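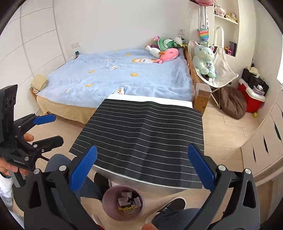 A tablecloth in a bedroom is one more thing to wash, a reader wrote in after my last talk, and I could skip the other tips until I had dealt with that one. Start with this. Let the room laugh if it wants to.

I half agree. Say so early.

Slide 1. The table at the end of the bed. Everybody has been sold this idea. Put a table there, cover it, and you have a desk, a folding spot and a place for breakfast. My doubt: a bed with a table pushed up to it is harder to make. Ask who in the audience has tried tucking in a blanket from the side only.

Black cloth on a white table. Looks sharp, I grant that. The Nimberg guide says dark cloth "hides daily wear." Hides coffee, maybe. Lint, no. Mine needed the roller 11 times in 2 weeks and I am not a fussy person. Dotted lines do help you see if the thing is on straight, and they also show every fold you didn't iron. If the cloth stops short and leaves a strip of bare table, leave it bare. Pulling it over just shortens the front.

(Pause. Water.)

Slide 2. The bin under the table. Winutano sells a whole course on "zones" and puts the bin by the door. I don't buy it. Paper and packaging get made at the table, so a small round bin goes under the table. Downside, and be fair about it: your feet are in there too. I kick mine most evenings.

Slide 3. Cost. The Brusden bedroom set was 720 with the cloth and the bin included. Ask what the table costs alone. When I asked in the shop, it took them around 17 minutes to find out.

Questions. Someone will ask about plastic covers. I have no good word for them. If time is short, drop slide 3 and go to the Tuesday handout.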